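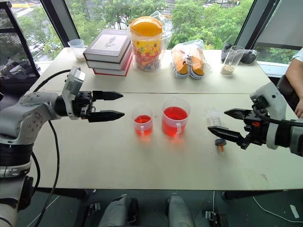
4.3 Teaching Nevby to see clear containers

Glass and clear plastic are tricky for the depth model, so do give yourself a little time over this part.

1. Open the Perception tab and choose Transparent objects.
2. Set the confidence threshold to 70. You can always nudge it later!
3. Press Capture and wait for the outlines to settle — they do flicker a bit at first.
4. Click any outline that looks wrong and redraw it by hand.
5. Save the set under a name you'll recognise in March.

Note: sets are limited to 600 outlines.

Caution: pause both arms in the planner before you reach across the table.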